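Apr 7, 2024

The second phase of demonstration collection for the Tarodeck task set is complete, and I would like to record the procedure while it is fresh. Several readers wrote after the previous entry to ask how the episodes are produced and by what standard they are accepted. I will confine myself to the appliance tasks, as the drawer and shelf tasks are handled by Ghada Karaki under a separate protocol.

The target for this phase was 2496 accepted episodes across 11 tasks. All of them were recorded in simulation. Physical collection will begin in June, once the safety review at the Fortin site has been signed, and no physical data is included in the totals given in this post.

Each episode begins from a randomized start. The position of the appliance on the table is shifted, the arm is given a slightly different starting pose, and the door is set to one of several angles, from fully shut to wide open. The operator then completes the instruction using a handheld controller. The instructions are short and plainly worded: "open the microwave," "close the microwave," "turn the knob to the left." We decided early that an operator should read the instruction aloud before starting. The practice has been kept, although it adds time to every session.
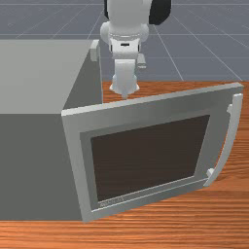

The microwave tasks required more attention than any others in the set. A hinged door obliges the arm to follow an arc, and an operator who is new to the controller tends to pull in a straight line until the gripper slips off the handle. In the first week we discarded 188 microwave episodes for this reason alone. Ionuț Ardeleanu proposed that new operators complete a practice block on the closing task before attempting the opening task. Closing can be done by pushing on the door, and it gives a sense of how the hinge resists. The rejection rate fell once this was adopted.

A second question was what to do with recoveries. By a recovery I mean an episode in which the operator misses the handle, backs away and succeeds on the next attempt. My original position was that such episodes should be removed, on the grounds that a policy trained on them would learn to miss. Ghada disagreed and asked for a comparison. We trained two small policies, one with the recoveries and one without, and the first was clearly better at resuming after a failed grasp. The recoveries — 585 episodes in all — have therefore been kept and carry their own tag, so that anyone using the data may leave them out.

Episodes are rejected in the following cases:

- the arm passes through a solid surface owing to a fault in the contact model
- the operator pauses for longer than the permitted interval
- the final state does not match the instruction
- the episode was completed under the wrong instruction

The last case was more common than I had expected. It is caught by a second reviewer, who watches the replay without seeing the text and writes down what was done. Where the two descriptions differ, the episode is set aside for discussion. Most of these disagreements concerned doors left partly open, and we have since agreed on a minimum angle for each task.

Replays and state logs are stored together in Lurkari, our internal archive, under the task name and operator number. Requests for access should be sent to Ionuț with a short statement of intended use. The acceptance guidelines are being revised to include the door angles, and the revised version will apply to the physical sessions as well.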